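Support Ticket 462
Product: Pliltell hand-held gripper
Site: Reinholz building, demonstration room
Opened by: Hannelore Stüber, Visitor Programs, Zesedell
Priority: Normal, to be resolved before the November open day
Status: Open, awaiting parts

Reported problem

During the rehearsal for the Kasdale school visit, the operator was unable to keep hold of the demonstration blocks. Of 18 pick-ups attempted, 3 ended with the block slipping out before it reached the tray. The opening and closing motion felt normal. The requester asks whether the unit may be used in front of visitors in its present condition.

Entry 1, 9:40 a.m., Support

Ticket received. The site was asked to confirm the unit number and to state whether the pads had been cleaned with anything other than a damp cloth.

Entry 2, 10:15 a.m., H. Stüber

The unit number is 359. Only a damp cloth has been used. The blocks are the same ones used at the spring open day, when no slipping was reported. Visitors will be invited to try the gripper themselves at the end of the talk, so a reliable hold is important to us.

Entry 3, 11:05 a.m., Support

Please carry out the following and report back:
Check that the screws at both fingertips are tight.
Wipe both pads and let them dry fully.
Open the gripper over a clear tabletop and send us a view of both fingertips.

Entry 4, 1:30 p.m., H. Stüber

The screws were checked and none was loose. The pads were wiped and dried. One further block slipped during a short trial. The requested view is attached.

Entry 5, 2:20 p.m., Support

Received with thanks. Frayed whitish fibers are showing at the edges of both pads, and the right pad appears somewhat worn along its edges. We cannot tell from this whether the pads are lifting, but replacement of the pair is advised. Do not pull the fibers; trim them flush with small scissors. Until new pads are fitted, please limit use to staff and leave the visitor trial out of the program. A set of pads has been requested from stores.

Attachment to Entry 4
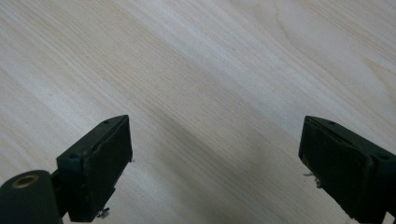
Entry 6, 3:10 p.m., H. Stüber

Instructions noted. The fibers have been trimmed and the Kasdale group leader has been told of the change to the program. Please send the pads to the Reinholz front desk, marked with the ticket number.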